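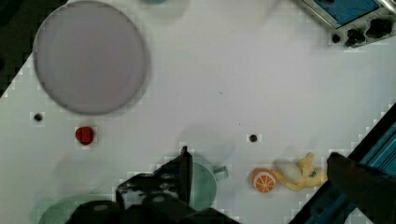 Does Food Really Go Bad After Five Seconds on the Floor?

You drop a grape. Somebody yells "Five-second rule!" and into your mouth it goes. Plenty of kids believe in this rule, and so do plenty of grown-ups who ought to ask a few more questions.

Let's ask some. Who timed it? Why five? In some families it is three, and I know one where it is 20. If it were a law of nature, you would expect people to agree on the number.

What germs do

The germs we mean here are mostly bacteria. They are living things so small that 1000 of them could sit on the dot at the end of this sentence and leave lots of space. They can't read a clock. They don't jump up on your toast, either. When wet food touches a dirty floor, some of the germs stick to it, the way glitter sticks to a damp hand. That starts the moment they touch.

Does waiting longer make it worse? Often, yes. Scientists who have tested this found that more germs can move over when the food sits there longer. So the rule has a tiny bit of truth in it. But "fewer germs" and "no germs" are two different things, and people who shout the rule tend to mix them up.

Other things matter too:

How wet the food is. Watermelon picks up germs fast. A dry cracker picks up fewer.

What it landed on. Carpet can pass along less than smooth tile does, which surprises most people. Only the tips of the carpet touch the food.

What was there before. A floor where raw chicken juice dripped is bad news, even if it looks clean.

"But I did it and I never got sick!"

My neighbor Zoltán Bognár says this every time. I believe him. Most germs on a kitchen floor won't hurt a healthy person. Still, one lucky person doesn't prove a rule. You can cross a street with your eyes shut and get to the other side, and I wouldn't call that a safety tip.

What about blowing on it?

Blowing may get a hair off. It won't get bacteria off, and your breath has germs of its own. Rinsing a cherry under the faucet is better, but it may not wash everything away.

Try it yourself

Put a little washable paint on an old tray. Drop a slice of apple on it and pick it up as fast as you can. Then do it again with a cracker. Look at how much paint came along each time. Paint isn't alive, so this is only a model - and please don't eat the apple.

Words to know

Bacteria: very small living things, each made of one cell.
Model: something simple that stands in for the real thing.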